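Section 4. Blocking and Drying Your Finished Knits

1,583 shares | 5 comments

Welcome back! By now your piece is off the Plisard frame and the ends are woven in, and I know how tempting it is to put it straight on. Please give it one more evening. A good soak evens out the stitches wonderfully, and I have yet to meet a hat or scarf that didn't come out nicer for it.

1. Fill a basin with cool water and add one capful of Pesano wool wash. There is no need to rinse afterward (unless your yarn is very dark, in which case do it twice and be patient).

2. Lower the piece in and press down gently until it stops floating. Leave it for 40 minutes. Go have your coffee.

3. Lift it out with both hands underneath, supporting all the weight. Squeeze, never wring.

4. Roll it in a thick towel and lean on the roll with your forearms. Kneeling on it works too, if your floor is clean!

5. Lay flat pieces on the Hokent mat and pin from the middle outward, one pin every two inches or so. For hats, slip a small bowl or a blown-up balloon inside and let the brim sit naturally.

6. Leave everything alone until it is dry right through. In July mine take one night, and in winter I plan on two.

NOTE: Superwash yarn grows when wet. Pin it slightly smaller than the size on your pattern card and it will behave.

CAUTION: Do not use the mat under a steam iron set above the wool mark, and never dry knits on a radiator.

7. Once dry, fold and store with a cedar block. Long scarves can be knotted loosely for a day or two, but for the season please lay them flat. 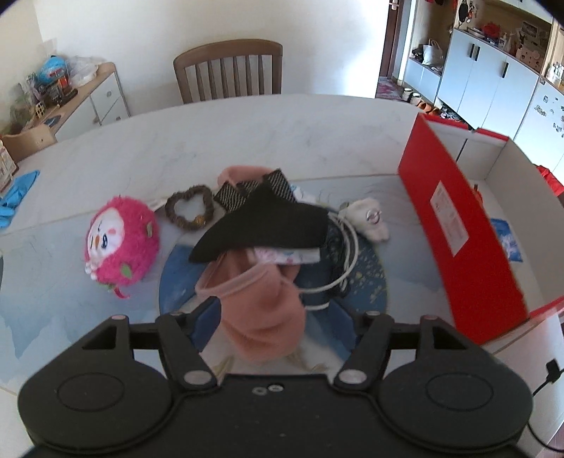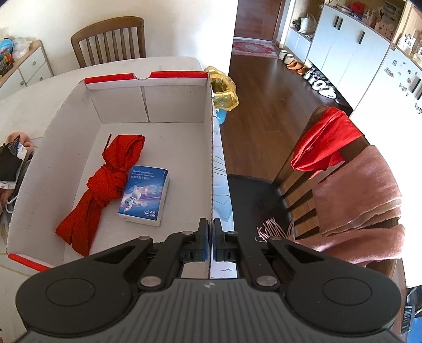 Fig. 4. Top: soft pink piece with rolled rim. Bottom: red scarf, loosely knotted, in open box.

Comments

Impi Ikonen: Can I skip the towel step with cotton?

Normunds Dzene: I wouldn't, Impi. Cotton holds even more water than wool. Mine was still damp on Tuesday.

Impi Ikonen: Thank you, towel it is!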